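Sandalum Community Help
Teaching and Demonstration > Remote control

This site uses cookies to keep you signed in and to remember your forum settings. By continuing to browse, you accept their use.

Wrist view is nearly all white during remote demonstrations. Should the setup be changed before recording continues?

Posted 28 Dec 2018 by javora_lab

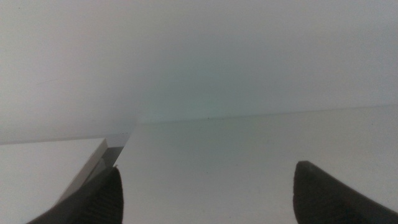
Our department is preparing a set of demonstrations in which an operator guides the arm by remote control to a white panel on a white tabletop. The operator works from the wrist view alone. We have completed 11 demonstrations out of a planned 100. Operators report that they can judge the left and right position of the fingers acceptably, but that they have difficulty judging height above the table. Several approaches were stopped early for this reason.

We would like to know whether the table should be covered before we proceed, and whether the demonstrations already recorded may be kept. The task description states that the work surface is to remain white, although I am seeking clarification on that point. Exposure is set to automatic at present.

mercado_training

The recordings may be kept, provided that the stopped approaches are labeled as incomplete and stored separately. Please do not delete them.

With regard to the surface, I would advise against covering the table until the task description has been clarified. A policy trained over a dark mat may perform poorly when the mat is removed. The following changes can be made without altering the surface:

Set the exposure to a fixed value. Automatic exposure responds to the large white area and also to the dark fingers as they open and close, so the brightness of the panel edge will vary within a single demonstration. On our station a fixed value of 4000 microseconds was suitable, but yours will depend on the room lighting.

Place one lamp low and to the side. Overhead light from all directions removes the shadows that operators use to judge height. A side lamp will give each finger a shadow that meets the fingertip at contact.

Limit the approach speed. We reduce ours to 20 percent of the normal remote control speed for the final part of the descent.

Once these changes are in place, record the new demonstrations as a separate group. The lighting will differ from the first group, and you may later wish to train with and without it.

flineo_user

We just put tape on the table. Works fine.

mercado_training

Tape is acceptable for operator practice. It should be removed before recording unless it will also be present when the robot works on its own. The robot may otherwise learn to rely on the tape in place of the panel edge.

javora_lab

Thank you. The exposure has been fixed and a side lamp has been requested. Recording is suspended until February, when the revised task description is due.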